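4.2 Folding the towels

Use the microfiber towels from the Bendada set. Work on a clear, smooth tabletop.

1. Lay the towel flat with the long side toward you and the care label facing down.
2. Smooth out the pile with your hand, working from the middle to the hems.
3. Bring the two short sides together. Line up the hems – not the fuzzy edges, which stretch.
4. Fold in half again and press along the fold.

Note: If a corner slips, open the towel and go back to step 2.
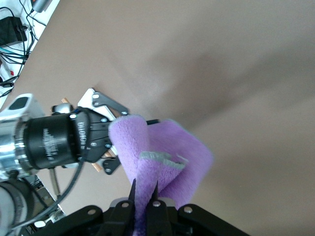 5. Stack with the folded edge to the front, no more than 30 to a shelf.

Caution: Do not iron. Do not use fabric softener.

Replacement towels: order no. 578.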